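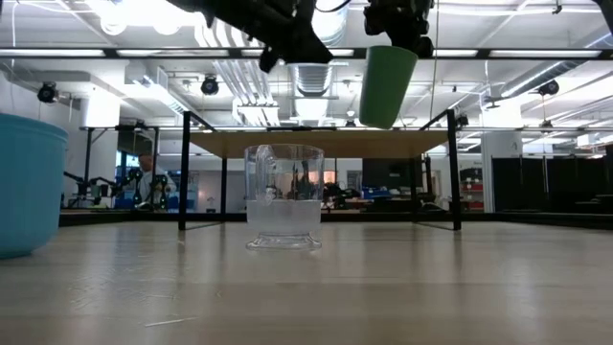

*Pouring bench, fixed camera. Clear pitcher with the cloudy liquid, green cup in the right-hand gripper.*

Hi all,

Replying inline, sorry for the delay, whole day went on cables. Grimmont people skip to the bottom, your bit is there.

> On Mon 8 July, the Komasow bench wrote:
>
> We've read the notes on the wiki and still can't tell which fingers you recommend for cups. Our Flondura set arrived and we'd like to fit one pair before the others get here. Also:
>
> 1. Do the Flondura fingers hold a tilted cup without creeping?
> 2. Is the fixed camera any use for fill level, or do you need the wrist ones?
> 3. What are you running for the controller, old or new?
> 4. Can we use plain water?
>
> We have 17 pours done with the stock fingers and most of them are rubbish, to be frank. Cup slips round in the grip as soon as it goes past level.

Right.

> 1. Do the Flondura fingers hold a tilted cup without creeping?

Mostly. Held near the top of the cup, narrow end down, they're fine. Held lower they creep, and you see it in the joint log well before you see it on camera. We did 60 pours per finger type, same cup, same start pose. Flondura lost grip on none of them, but the cup turned in the fingers on a few, always late in the pour. Vasconcelos fingers turned less but squash the cup. Thin plastic, so the rim goes oval and then the pour goes wherever it likes. Turning the force down helps and then you're back to slipping. So for cups I'd fit the Flondura pair first. For anything with a proper handle I'd go the other way, the Vasconcelos tips get in behind a handle much better.

Your slipping with the stock ones sounds like ours did in the spring. Check the pads are on the right way round before you blame the fingers – we had one pair backwards for a week.

> 2. Is the fixed camera any use for fill level, or do you need the wrist ones?

Better than I expected. See the picture at the top. The level line in the clear pitcher is readable, a bit under mid height there, and it stays readable as long as the arm doesn't lean in front of it. Second arm is parked over the pitcher in that one, tip above it, which is about as low as I'd let it come.

Problems with the fixed view:

- glare on the table. It's a glossy top and you get the posts and lights reflected in it. Edge detector kept finding "level lines" down there until we masked the table out
- the empty part of the pitcher is see through, so all the dark stuff behind shows through the wall, bent out of shape. Confuses the segmentation something rotten
- overhead lights at upper left blow out completely. Fixing the exposure by hand helped a little. Auto exposure is hopeless, don't bother

Wrist camera sees into the cup nicely but loses the pitcher as soon as you tilt. I'd want both. If you can only have one, fixed, and spend the time getting the angle right.

> 3. What are you running for the controller, old or new?

New one, since build 3536. Old one was OK for picking but the tilt came in steps, and with liquid you notice every step. New one is smooth but it's slower to stop. Leave yourself more room at the end of the move than you think. There's a setting for this, stop_margin I think, might be spelt diferently in your version. Ours is at 120 and I wouldn't go lower with anything wet in the cup.

Don't run both arms on the new controller off one config file. It lets you and then the left one picks up the right one's limits. Reported, no answer yet.

> 4. Can we use plain water?

You can but you'll regret it with a clear pitcher. Camera can't find the level half the time. Something cloudy is far easier. Keep the mix the same from one run to the next or the threshold wants redoing. And wipe the table between runs.

Grimmont – you asked for raw logs as well as the videos. Both on the shared drive under pours, one folder per finger type. File names in the Vasconcelos folder are a mess, go by the timestamps. The first few in there are from before the exposure was fixed so leave them out of any comparison.

Still not done: the same set with the cup fuller, and with the bigger bucket as the target. Bucket should be easy but I've said that before. Hoping to have those by August if the spare wrist cable turns up.

If Komasow could send the 17 pours over as they are, rubbish ones included, that woud be useful. Bad grips are what we're short of.

Got to run, bench is booked.

Cheers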